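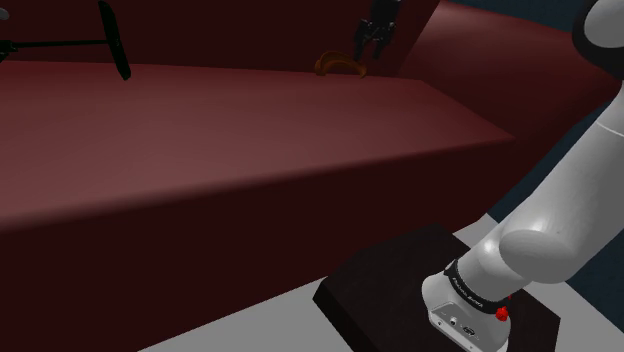
Simulated Franka Emika arm with its gripper over the banana, Trilon table setup.

Trilon slip fault

The Trilon slip fault (some folks on this wiki call it the Sequeira bug, after the grasp planner it lives in) is a failure in simulated pick-up runs where the grip force reads fine and the object slides out of the fingers anyway. I've been chasing it since June, so forgive me if this article sounds like me talking to myself!

Background

Trilon is the table setup we use at Kutthorpe for testing grasps before anything gets near a real arm. It has one arm on a black platform, a dark red table and a handful of objects to grab. The banana is the one everybody complains about, and I get it: it's curved and ridged, and two flat fingers don't have much to hold on to.

Symptoms

In my batch of 543 runs, the fault showed up in 22. The log says "grasp held," the arm starts its lift, and a moment later the contact count drops to zero while the planner keeps right on going. It carries on to the drop-off spot with nothing in its fingers and reports a success.

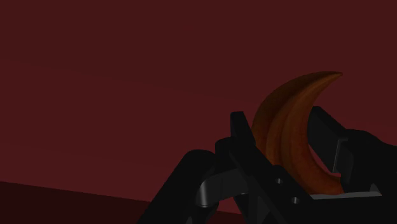 I first blamed friction, so I raised it, and that made things worse (the banana stuck to one finger and spun). The real trouble was timing. Sequeira checks contact once, when the fingers close, and then never looks again until the end of the run.

Safety

A false success in simulation costs me an afternoon. On a real arm, a dropped part can land on somebody's foot, so Fuvstead builds that still use the single check shouldn't be moved to hardware.

Workaround

Turn on repeat contact checks and set the lift to stop on the first lost contact. Runs get slower by roughly 19 percent. I still don't have a fix for the spinning.

Last edited September 27, 2021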